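Pedestal table

A pedestal table is a table whose top is carried by a central column instead of by legs at the corners. The column stands on a wide foot, a heavy plate, or several short feet which spread out near the floor. Small pedestal tables are common in cafés, waiting rooms and kitchens. Larger ones are used for dining, and in this case there are often two columns joined by a rail.

The name comes from the word for the base of a statue or a pillar. In the furniture trade the part under the top is called the column, the stem or the post, and the part on the floor is called the base or the foot. Some catalogs use "pedestal" for both parts together, some only for the base, so orders for spare parts should be read with care.

Forms

Round tops are the oldest and most usual form. A round top puts its weight evenly on a single column, and a person can sit at any place on it without meeting a leg. Square tops are preferred where several tables have to be pushed together, as in restaurants. Oval tops are found mostly on dining tables.

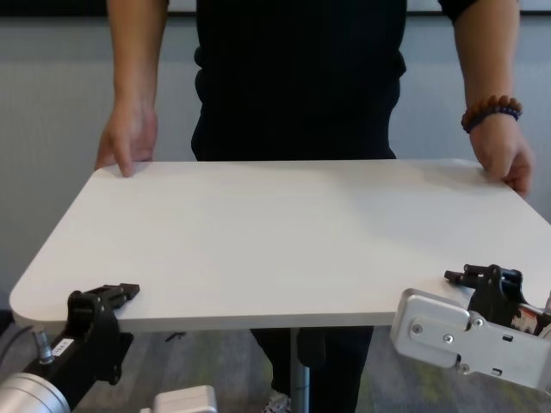 Rectangular tops are more difficult to support on one column, because the two short sides are far from the center. Makers answer this with a larger base, a lighter top, or a metal plate under the top which spreads the load. The corners are also a question of safety, as they stand out into the path of people who walk by. For this reason many tops are not left square at the corner but are cut with a small radius, like the soft corners of the matte white board here, and in narrow rooms a larger radius may be chosen.

The tilt-top is a special form. A hinge or a block at the head of the column lets the top turn to the vertical, so that the table can stand against a wall when it is not in use. The tilt-top was popular for tea tables in the eighteenth century, and modern café and classroom tables still use the same principle with a steel catch.

Construction

The main parts are the top, the mounting plate, the column and the base. The mounting plate is often called a spider when it has arms. It is screwed to the underside of the top, and the column is bolted or welded to it. In many factory-made tables a threaded rod passes through the full column from the plate to the base and holds everything under tension. When such a table begins to shake, the nut at the lower end of the rod is usually the first thing to be checked.

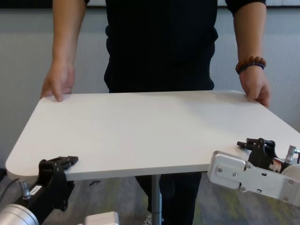
The base must be heavy, wide, or both. Cast iron was the standard material for a long time because it is heavy and cheap to form. Steel plate is thinner and easier to clean around. Wooden bases usually have three or four feet joined to the column with sliding dovetails, and these joints carry a strong outward force when someone leans on the edge of the top. On older tables an iron strap was sometimes nailed under the joints to keep them from opening.

Column height decides how the table can be used. A dining table is commonly near 30 inches high. A standing table is higher and needs a wider foot, since the same push at the edge has a greater effect. Columns of adjustable height use a gas spring, a screw or a pin.

Stability

A table with four legs falls over only when the load is outside the line between two legs. With a pedestal table, the same rule applies to the outline of the base, and this outline is normally much smaller than the top. The distance from the edge of the base to the edge of the top is called the overhang. A large overhang gives free space for the knees, but it also makes the table easier to tip — above all when a person uses the edge to stand up from a chair.

The trade bulletin of the furniture makers in Mutport once printed a long discussion of this problem. The opening article recommended that the base be never less than 56 percent of the width of the top, and it asked for the figure to be printed in all catalogs.
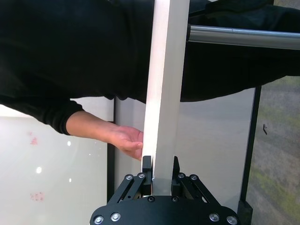

A reader replied in the next number that one fixed percentage could not be correct for every table, as a heavy stone top behaves very differently from a light one. The same letter proposed to hang a weight from the edge and to record when the opposite side of the base leaves the floor. The editors accepted this objection, and later catalogs from the town give a test load in place of a percentage.

Uneven floors are a separate matter. A base with three feet will always touch the floor at all of them, while a base with four may rock. Adjustable glides are therefore fitted to most four-foot bases. Folded paper under one foot is the common remedy in cafés, though it works loose with time.

Regional production

In Gusel, pedestal tables were made in small joinery shops along the river Yilma, at first for the inns on the road to Mutport. The Gusel table has a turned column with a thick ring in the middle and three low feet. It was sold without varnish, and buyers oiled it at home. An inventory of the inns on this road lists 381 tables of the type, many of them with a replaced top — the columns seem to have lasted longer.

The firm Zovley moved the production to cast bases and kept the ring on the column as a decoration. Its tables were delivered in two packages, top and base, and the buyer fixed them together with four screws. Tables from this period can be recognized by the letter Z on the lower side of the plate.

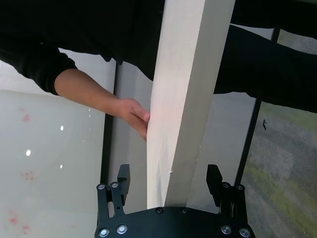 Care and repair

Tops should be lifted by two people when the table is large, and the base should be lifted with them, as the screws in the mounting plate are not meant to carry a heavy base in the air for long. Before storage, the top is best removed and kept flat or on its long edge with a blanket under it.

Screw holes in particleboard wear out after repeated mounting. They may be filled with glue and a wooden plug and then drilled again, or the plate can be turned by a few degrees so that the screws enter fresh material. Threaded inserts are a stronger solution for tables that are taken apart every season.

See also

Drop-leaf table
Gateleg table
Tilt-top table
Trestle table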